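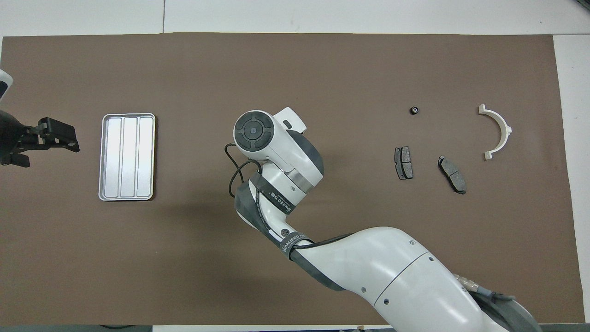

A reader wrote in after my last page of bench tips to ask whether there was any point in learning to lay out a kit by hand when the arms are going to do it all by next July anyway. Well! I've been packing brake kits at Koldale for long enough to have an opinion, and my opinion is yes, learn it, and learn it properly, and then you'll be the person they come and ask when the arms get stuck.

We have arms on two of the benches now. Pads, little hardware, brackets, trays, all the stuff I used to do with my own two hands over a whole shift. I still do plenty of it, only now I'm also the one who sets the bench up so a machine can work it, and that's a different kind of tidy. These are the things I've picked up. Most of them work just as well in a garage if you're only doing your own brakes.

Get a mat down first

Brown, black, green, whatever you can get, as long as it's one plain color and it isn't the same color as your parts. Ours goes nearly to the edges of the table. Parts don't skate on it, they don't clatter, and you can find a dropped clip without getting your nose down on the table. Wipe it at the start of the shift with a barely damp cloth and let it dry before anything goes on it. Brake dust in a mat never really comes out (I've tried dish soap, I've tried the fancy orange stuff from Zelness, same result), so when it gets gray and slick just flip it over or get a new one.

Give parts some elbow room

I used to heap everything in the middle and pick as I went. Fine for fingers, hopeless for a gripper. Leave a gap at least as wide as your thumb between one part and the next. Funny thing is I pack faster that way myself now, and I nick my knuckles less on the backing plates.

Keep your fingers off the friction side

Pick pads up by the edges of the plate. If you've had grease or hand cream on, change gloves. We went through 40 pads one morning because of a tub of hand lotion somebody left open on the bench, and I'm not saying it was mine.

Pick one direction for trays

Ours are metal with long compartments, and every one of them goes down lengthwise pointing away from me. It sounds fussy. But if the tray is turned, the arm goes right on reaching for where the compartment used to be, and then you're on your knees under the table with a flashlight. At home it just means your hand learns where the small things live.

Small round things go last

Nuts, bushings, anything that rolls. Put them down after the big parts, standing on end if they'll stand. A strip of masking tape, sticky side up, holds the really stubborn ones.

Tie the cables, but not tight

A soft hook-and-loop strap beats a zip tie every time. You can undo it and move it along an inch, and you won't go at it with a knife and slice something expensive. Leave a bit of slack wherever something bends. The same goes for the cord on your work light or your drill charger.

Know where your stop button is

Touch it before you start, every shift, same as you'd check your mirrors. And don't reach across an arm to rescue a part. Stop it, then reach. I've been told off for this one, quite rightly.

Write down the jams

I keep a spiral notebook by the bench and put in what got stuck, what part it was and what I did about it. I'm up to 214 entries! When the Kernden people came to change the settings, they sat and read that notebook for most of an hour, and a good half of what they changed came straight out of it. If your workplace is bringing in machines, start your notebook the first day.

What else has changed for us? My shoulders are better, I'll say that. On a big day the line used to mean over 3000 lifts, and you felt every one of them going up the stairs at home. The bad side is that it's quieter and you talk less, because there's one person at a bench that used to have two, and the other one is over in returns now. We moved our breaks so they line up again, and that has helped more than I expected. If you get any say in the schedule, ask for that early.

And you do lose your hand a bit. I make myself pack a full box by hand before lunch, just to keep it up. When the power went out in the winter we had orders waiting, and those of us who'd kept in practice got them out the door by flashlight.

Next time I'll do bins and labels, and the right way to get label glue off a metal tray (cooking oil, leave it ten minutes, then a plastic scraper).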